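Log What the Planner Threw Away

March 3, 2020
By Nektarios Lazaridis

Most of the arguments I have about robot software end up being arguments about logs. 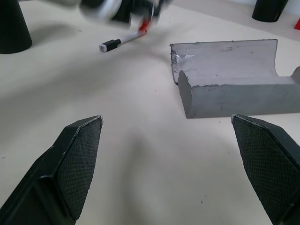
Manolis Kouris read a draft of this and wrote back that I was asking for disk space, and that a planner should be judged by the motion it sends and nothing else. If the arm goes where it should, he said, the paths it turned down are trash.

I used to agree. On Bendik, our two-arm planning stack, we kept the final path, the joint readings and the wrist video. With a marker on the table and a gray trough near the open fingers, the video tells you what the near arm had in view. It doesn't tell you which grasps the planner scored, or which ones it dropped for coming too close to the other arm.

Last July we spent 14 days on a fault where one arm would stop and wait for no reason we could find. The final path looked fine every time. When we finally saved the rejected candidates, one run had 1913 of them, and nearly all had failed the same check. The collision model was using an old pose for the second arm. The fix was 7 lines long.

Kouris has a point about cost. Saving everything slows the loop and fills drives. But you don't need everything. I would keep four fields for each rejected candidate: the goal, the check that failed, the margin it failed by, and the age of the pose data it used. Diron, our log viewer, can already sort on those - it just needs someone to write them out.

I would also turn this on by default. A log you have to switch on after the fault is a log of some other run. Teams will say they can reproduce the problem later. With two moving arms, I have rarely seen that go well, and the timing is usually the part that changes.

Bendik has written rejections to disk since August. The files are ugly and the field names need work. I open them before I open the video now.

Contact: Lambrakis Software Notes | Copyright 2020 | Back to top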